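Skilldale Home Forums > Kitchen > Rice and Grains
Thread: Soaking rice before cooking, yes or no?

mostley_91
Posted 10/3/18
My aunt soaks her short grain for 2 hours. My roommate says soaking is a waste of time and only rinses. I have a 7 pound bag to get through and want to settle on one way. Mine comes out a little firm in the middle with no soak. I use a Philips cooker.
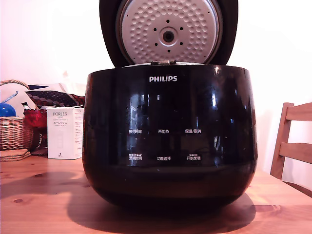
Reply #1
uzor3142
Rinse until the water is mostly clear, then soak for half an hour. Two hours is too long for short grain. It breaks up and goes pasty on the bottom. If it's firm in the middle you are probably short on water.

Reply #2
Silvana Arruda
I don't agree that two hours is too long. I have done it that way for years with brown rice and the grains stay whole. White rice is different, I'll give you that. The age of the bag matters too. Old rice takes more water.

Reply #3
kestik
No soak here. Rinse, cook, then leave the lid shut for ten minutes after it switches to warm. Most people who get firm rice are opening it too early. Try that before you change anything else.

Reply #4
uzor3142
Resting helps but it won't fix rice that didn't have enough water to begin with. Also the OP never said what the ratio is.

Reply #5
mostley_91
One cup rice to one cup water, level. I do open it right away, so kestik may have a point. The bag has no date that I can find. I'll do one batch with a rest and one with a half hour soak and compare.
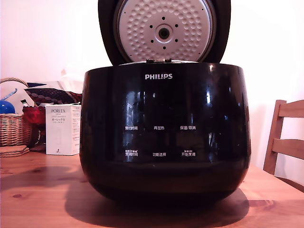

My cooker with the lid up

Reply #6
Silvana Arruda
One to one is on the low side if you aren't soaking. Add two tablespoons per cup and keep the rest time the same for both batches, or you won't know which change did it.

Reply #7
kestik
I use one to one and it's fine. Depends how much water is left in after rinsing. Drain it well and measure the same way each time.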